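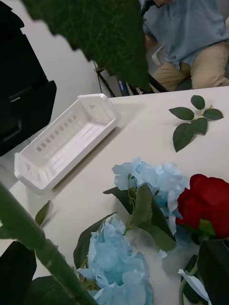 Hanmont Business Exchange opens entries for its Prompt Payer list

HANMONT, Feb 21, 2020 — The Hanmont Business Exchange is asking local companies to do something unusual this spring: tell on the customers who pay on time.

Entries are now open for the first Prompt Payer list, a public register of larger buyers in the Hanmont and Gevari area that settle small suppliers' invoices by the date printed on them. The Exchange had considered publishing a list of late payers. Its lawyers read the draft, asked for a second look at the budget, and suggested a more cheerful project.

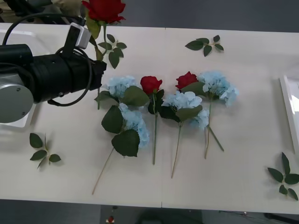 Reading time: 2 minutes

The idea came out of a member survey last August, in which small firms reported waiting an average of 53 days to be paid on invoices marked "due in 30." Members also supplied the explanations they had been given. The most popular was that the person who approves payments was on vacation. One supplier in Gevari heard this from the same customer in three different seasons and has asked us to pass on that it must be a lovely place to work.

The survey covered printers, caterers, repair shops, cleaning firms and other businesses with fewer than 39 employees. Most said they would rather be paid on time than be invited to another networking breakfast. The Exchange, which runs the networking breakfasts, has taken this in the spirit in which it was meant.

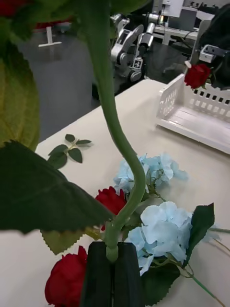 How a buyer gets on the list

A supplier nominates the buyer through a short form on the Exchange website. The form takes one page and does not require a login, a vendor number or a scanned copy of anything. The accounting firm Verbruggen will then check a sample of invoices against bank dates. Buyers cannot nominate themselves, although several have already called to ask.

To be listed, a buyer must have paid every sampled invoice by the due date over the past year. Payments sent late on a Friday and "technically in the system" will be counted on the day the money arrived. Buyers that changed their standard terms to 90 days and then met them faithfully will be thanked for their interest.

The list will be updated twice a year. A company that slips will be removed without announcement, and may reapply after six clean months.

What listed buyers receive

They receive a certificate, a line in the Exchange directory and first call on stands at the Plokeletti trade day, where suppliers will at last have a reason to be pleased to see them. There is no gala dinner. Members were asked if they wanted one, and the answer was short. 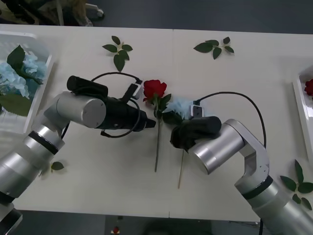 A red rose and another flower on a white table.

Dates and fees

Nominations close after 29 days. There is no charge to suppliers or buyers. The Exchange will cover Verbruggen's fee itself and intends to pay the invoice early, as anything else would be awkward.

About the Hanmont Business Exchange

The Hanmont Business Exchange is a membership group for small and medium-sized companies in Hanmont, Gevari and nearby towns. It offers training, a business directory and a monthly breakfast, now with better coffee.

Media contact: Press desk, Hanmont Business Exchange. Calls are returned the same working day — vacations included.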